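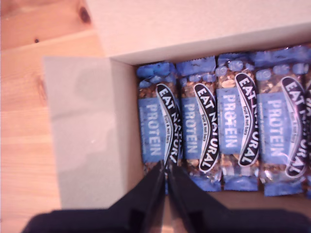 Protein bars in their box

Ticket 470: Tower fund donations not showing on the total board
Opened by: Ladi Usman, Tistedlow parish office
Assigned to: Danjuma Afolabi
Priority: normal
Opened: Apr 15, 2026

Ladi Usman:
The total on the tower fund page has been stuck since the bazaar. We put in nearly 1,000 dollars of stall takings on the Fomard form and got the receipt email, but the page still shows the old figure. Gifts made by card go through and show up fine. I have tried two browsers and the office laptop.

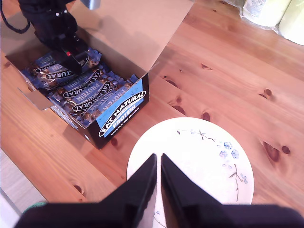
Danjuma Afolabi:
Cash entries go into a batch, and the batch has to be closed before the page picks it up. Can you open Batches and tell me what status you see?

Ladi Usman:
It says "Held". There is no Close button on my screen.

Danjuma Afolabi:
Held means 3 of the entries have no fund picked. They are the cake stall, the book stall and the raffle. Set each one to "Tower and bells" and save.

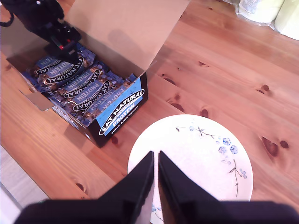
Ladi Usman:
Done. The button is there now and I closed the batch. Page total has not changed yet.

Danjuma Afolabi:
It can take up to 24 hours. I ran the refresh by hand, please reload.

Ladi Usman:
Total is right now. The roof fund page is also correct. You can close this.

Status: Resolved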